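Kirkegaard Hall Users' Group
Minutes, Dec 18, 2022

Present: Araba Appiah (chair), Patricio Navarrete, Neema Kombo. Apologies from Tài Lục, again by text.

1. Brick table
Neema reported that the felt mat stays. Patricio still wants the bricks sorted by color and was invited to start whenever he likes. The white table is to be shared with the hardware bits until October — Araba asked that this be noted as generous. 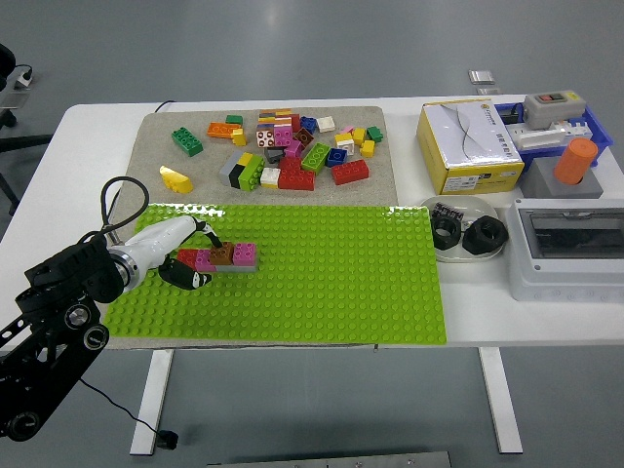

2. Budget
$73 left. Patricio proposed $30 for a second green baseplate. Carried, 2 to 1.

3. Any other business
Lids. Deferred.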